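Section 8: Setting Up Your Flosetum for Felt and Plush

Felt is where this machine really gets to show off, and we can't wait for you to try it! Work through the steps in order the first time. After a project or two you'll be doing most of them without looking at the page.

Before you start

You will need the wide presser foot (the one with the notch on the left), a size 80 needle, a sheet of tear-away backing and a scrap of the same felt you plan to use. Keep the scrap close by. You'll want it more than once.

1. Switch the machine off and raise the needle to its highest point.

2. Loosen the needle screw a half turn, slide the old needle out and push the new one in with the flat side facing back. Tighten the screw by hand, then give it a small nudge with the key.

3. Snap on the wide foot. You should hear one clear click.

4. Set the foot pressure dial to Low. Felt is thick and springy, and on High the foot drags it along and your lovely straight borders come out wavy.

CAUTION: Keep your fingers clear of the needle bar when you switch the machine back on. The arm moves to its home position right away.

5. Lay the backing in the hoop, close it and pull gently until it lies flat like a drum. Do not hoop the felt itself! The ring leaves a dent that can take days to relax.

6. Spray the backing lightly, wait a minute, and press the felt down from the center out.

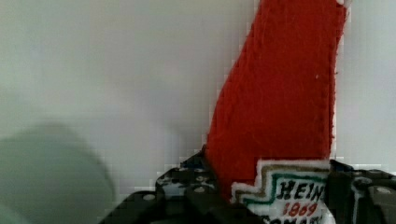

7. Choose a design from the Labels menu. Number 73 is a great first pick, with a satin border and room for one short word. Benedita Morais drew the whole set for us and she made the corners nice and forgiving.

8. Press Trace. The arm moves along the outer edge of the design without stitching, so you can check that everything fits.

9. Press Start and stay with the machine through the first color.

NOTE: If loops show on top, lower the upper tension by one and run the design again on your scrap. If the bobbin thread shows instead, you've gone too far, so come back up by half.

Error 712

This code means the foot is still up. Lower it and press Start. If it comes back with the foot down, brush out the sensor slot behind the needle plate, where fuzz from felt loves to collect.

Cleaning up

Tear the backing away slowly, holding the stitches down with your thumb. Trim the jump threads, then go over the nap with a soft brush (an old toothbrush is perfect). Stuff and close the piece only after the label is finished.

Sewing labels on by hand is covered in Section 9.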